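2018年10月3日 星期三 阴

放假第三天,还是去了实验室。楼里空调没开,走廊的灯也只亮一半,倒是安静,适合看日志。

上午全耗在 Pronis 上。这个规划器换到新版之后,文档里写"默认参数适用于大多数桌面场景"。我对"大多数"三个字一向没有好感。四月份那一版也这么写,结果碰撞检查的余量是写死在代码里的,翻到第三层才找着。这次总算挪进了配置文件,可单位没有注明,我按米填,它按毫米读,左臂在仿真里缩成一团,一动不敢动。改回来以后又嫌它胆子太大。一个参数能从懦夫调成莽汉,中间几乎没有过渡,我不太相信这叫"鲁棒"。

午饭是泡面。边吃边把上周的记录重新过了一遍,一共2,230条,标了"抓取成功"的占绝大多数,好看得让人不舒服。我去查成功是怎么判的:夹爪闭合,电流超过阈值,持续40毫秒,就算成功。也就是说夹到什么不管,夹住多少也不管。硬的东西这样判还说得过去,管子、罐子,夹上了就是夹上了。布呢?布塞进指缝里一小截,电流一样会上去。网球状的浴花更麻烦,一捏就瘪,阈值调低了空夹也报成功,调高了又什么都不算。

感知那边用的是 Rornar 的分割模型。演示视频我看过,桌上摆三样东西,隔得远远的,背景干净,边缘切得像剪纸。放到我们的桌面上就是另一回事了。篮子是编的,缝隙一格一格,深度图在那里全是毛边;深色毛巾放在黑桌布上,轮廓时有时无,置信度却还报得挺高。我最烦的就是这一点,错了不要紧,错得这么自信,下游的规划器没有办法跟它商量。给它加了个连续帧一致性的检查,丢掉一部分抖动的掩码,延迟也跟着涨了。值不值,现在说不好。

组里有人推荐 Gurik 的标注工具,说能自动切分动作段。试了一下午,它把"伸手"和"夹取"分得还行,"放进篮子"和"放在篮子旁边"就常常混。我问自己,要是换个人看头部视角的单帧,分不分得清?罐子斜靠在篮子外沿,算进去了还是没进去,恐怕人也得想一想。但人会想,它不想,直接给标签。

晚上把头部和腕部两路画面对着看,主要想弄明白布类到底该信哪一路。

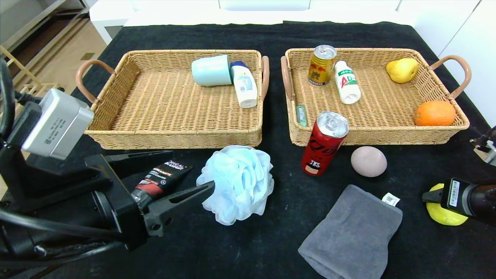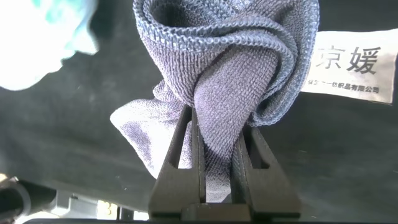
想来想去,我倾向于布类单独走一套判据,不跟硬物混用阈值。腕部看近处的褶皱和夹持位置,头部只负责告诉我大概在哪一片,两路谁也别替谁下结论。听起来合理,可我写过太多听起来合理的东西了。融合模块那段旧代码就是这么来的,当时也觉得分工明确,后来一路丢帧,另一路照样往下走,时间戳对不上,整段轨迹都没法用。

还有一件事得记下来,免得忘:Ó Briain 那个标定脚本跑两遍,结果不一样。同一组图,同一台机器,外参差出2毫米。大概率是随机采样没有固定种子,也可能是优化器提前停了。在查清楚之前,所有拿腕部坐标说话的结论我都要打个折扣,包括今天晚上自己刚写的这些。

明天先固定种子,再把那批"成功"里的布类单独挑出来人工过一遍。估计数字会难看不少。周报里就写难看的那个数。

十一点多了,回去还要洗衣服。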